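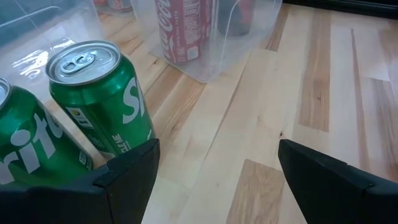 Wrist-view policy results
Oct 10, 2019

The Venine group has finished its first comparison of wrist-only and two-camera policies for sorting soda cans into clear bins. Both were trained on the same 193 demonstrations, collected since April. Over 42 trials each, the wrist-only policy failed three more times, mostly on approach, when a neighboring can hid the target's base. Adding random crops in training did not close the gap. Tests with depth input start next on the Onbridge arm.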